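Flooring and Work Surfaces, Rurismont Unit

Finish record for the Rurismont fit-out, compiled by Khairul Nasution. Covers the pale work surface and the floor. Drawings are held under Reso job 828.

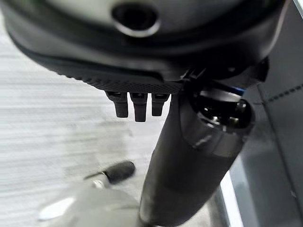

White-gray surface, faint horizontal streaks.

Surface cleaning is by damp cloth only — no abrasive pads.

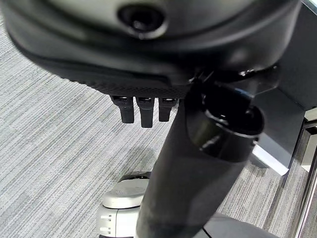 Floor covering was specified by Adebayo Lawal and ordered from Marchetti in one batch. Spare stock is stored flat at Binotbridge. Replacement pieces must match the gray carpet and come from the same batch. Next inspection: September.

Page revised 07/05/2026.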